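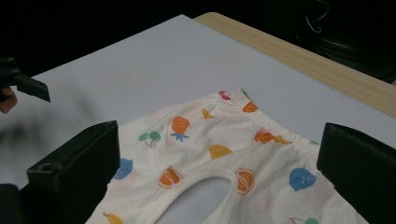 Vol. 2, p. 43

# Folding Small Clothes: What Slows People Down at a Sorting Table

Student project report, Textiles and Household Studies
Natália Hájek
Sat 9 September

## Background

The Cultalside clothing exchange takes in used children's clothes, sorts them by size, and gives them out again in bundles. The sorting is quick. The folding takes up most of a shift, and the smallest clothes take longer than their size would suggest. I worked at the exchange from March until the end of summer and used the folding table as the subject of my project.

My question was simple: which features of a small garment make it slow to fold, and can a fixed folding order help?

## The garments

I limited the project to items for babies and toddlers. I handled 100 garments in the first round and another 100 in the second. They were tops, shorts, sleepers, underpants and bibs. I left out coats and anything with a hood.

The little cotton pants with the fruit print are a good case to explain the problem. They have a gathered elastic waistband, and the elastic pulls the top edge into fine puckers. The cloth below the band does not have this pull, so it spreads out wider than the waist. If you fold down the middle, the two halves of the band do not line up by themselves. The leg hole has only a narrow hem, so it gives you very little to hold on to when you straighten that part.

Prints turned out to matter too. On a plain white garment it is hard to see a crease under the room lights. On a scattered print, a crease runs through a motif and you notice it right away. On the fruit pants there is an orange and pink cluster just under the waistband with a crease going through it. I started using printed garments to teach the folding order for this reason, and moved on to plain ones later.

## Method

All folding was done on a flat board laid on the table. Before the project we folded straight on the tabletop, which has a joint down the center that catches thin cotton.

In the first round I folded each garment however I liked and wrote down the time and any refolds. In the second round I used this order:

1. Lay the garment flat with the waistband or neckline away from you.
2. Smooth from the elastic toward the hem, with the flat of the hand.
3. Straighten the leg holes or sleeves.
4. Fold side to side, matching the band first.
5. Fold up from the bottom until the packet is the width of your palm.

I tested two ways of keeping the packets closed. One was a Menell paper sleeve and the other was a Plurno cotton tie. Packets with no closure were stacked in a Sekiguchi tray as a comparison.

## Results

In the first round, 43 garments had to be refolded at least once. Most of these had elastic somewhere, either at the waist or at the leg. Bibs and plain tops almost never needed a second try.

The second round went better, and the biggest change was in the pants and shorts. Matching the band first was the step that made the difference. When I skipped it, by mistake or to save time, the packet came out with one corner sticking up and would not sit flat in the stack.

The sleepers did not improve. They have snaps along the inside of the legs, and the order above says nothing about snaps. I tried closing all of them before folding and then tried leaving them open. Closed was neater but slower. I do not have a good answer for these.

The paper sleeves held well but tore when people pulled a garment out to check the size. The cotton ties could be used again. The open stacks in the tray were fine until someone looked through them, and then the bottom layer had to be redone.

## Problems with the project

I did all the folding myself, so I was probably getting faster anyway by the second round. The two sets of garments were also different, since clothes leave the exchange as soon as they are bundled. A better test would use the same garments twice and more than one person.

I also did not record fabric type in the first round, only the kind of garment. Stretchy knits behaved differently from woven cotton, and I only started noting that halfway through the second.

## Current use

The folding board has stayed on the table. The order is written on a card taped to the shelf, with the waistband step underlined. New people are given a pile of printed pants and shorts to start with. The exchange uses cotton ties for the bundles and has kept the remaining paper sleeves for socks.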